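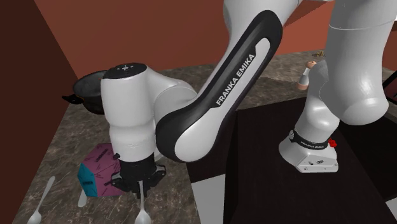 Clubs > Nenddale Ice Hockey Association > Member Discussion > Rink Allocation

News Fixtures Standings Forum Contact

Proposed change to junior practice hours at Bretatitz Arena

Nevzat Karaca, Association Secretary
Members are advised that the operator of Bretatitz Arena has offered the association a revised ice schedule, to take effect in December. Under the proposal, the under-14 and under-16 groups would share a single session beginning at 6:15 a.m. The evening hour now held by the under-16 group would be released to public skating. The association has been asked to reply in writing before the end of the month. Comments from members are invited in this thread. Please keep remarks to the schedule itself. Matters of team selection should go to the head coach.

bluelinedad
Thank you for the notice. I wish to record an objection on behalf of our household. The under-16 players have school at 8:00 a.m., and the arena is on the far side of Nenddale from the high school. A session that ends at 7:30 leaves very little time to change and travel. I would also ask whether the coaches were consulted before the offer was brought to members.

Nevzat Karaca, Association Secretary
The coaches received the same letter that the office received. Their written views have been requested and will be circulated when they arrive.

Anora_goalie_parent
I take a different view from the previous member. My daughter played two seasons at Anora before we moved here, and all of the junior practices there were held in the morning. The ice was in better condition at that hour and attendance was good. The evening session at Bretatitz has started late several times this season on account of the public skate before it running over. A shorter hour that begins on time may be worth more to the players than what we have at present.

bluelinedad
With respect, the Anora rink is next door to the school. The comparison does not hold for Nenddale families.

Anora_goalie_parent
That is a fair point with regard to travel. My remarks on the ice and the late starts stand.

Şengül Dönmez, Junior Development
I would like to add some information from the development side. There are 158 junior players registered with the association, of whom 143 have paid for the full season. The shared session would affect only the two oldest junior groups. My concern is the combined session more than the hour. The under-14 group is still working on edge control and basic passing patterns, while the under-16 group needs full-ice work on breakouts and the penalty kill. If both are placed on the same sheet, each will have half the ice for most of the practice. I would prefer that we accept the morning hour for one group only and ask the operator to leave the other where it is.

thirdpair
Could the cost be stated plainly? The letter mentions a credit but does not say how it is to be applied.

Nevzat Karaca, Association Secretary
The operator has offered a credit of $4000 against the spring ice bill if the evening hour is released in full. No credit is offered for a partial release. The board has not decided how such a credit would be used.

thirdpair
Then I would support acceptance, provided the credit is used to lower fees. Fees were raised last spring, and members were told at that time that any savings on ice would be returned to them.

bluelinedad
I do not recall any such undertaking. The minutes speak of "reviewing" fees, and no more than that.

thirdpair
I was present at the meeting and it was said from the floor. I accept that the minutes do not show it.

bouzid_skates
May I ask if the Bouzid tournament is affected? Our under-16 group is entered, and the evening hour was to be used for preparation in the week before it.

Şengül Dönmez, Junior Development
The entry stands. Preparation would have to move to the morning if the proposal were accepted as written. I have asked the Bouzid organizers for a later first game and have not yet had a reply.

Nevzat Karaca, Association Secretary
Members' comments have been noted. The office will ask the operator whether a partial release would be considered and, if so, on what terms. The thread will remain open until the operator's answer is posted. Members who prefer to comment privately may write to the office.

bluelinedad
Please note my objection as unchanged in the meantime.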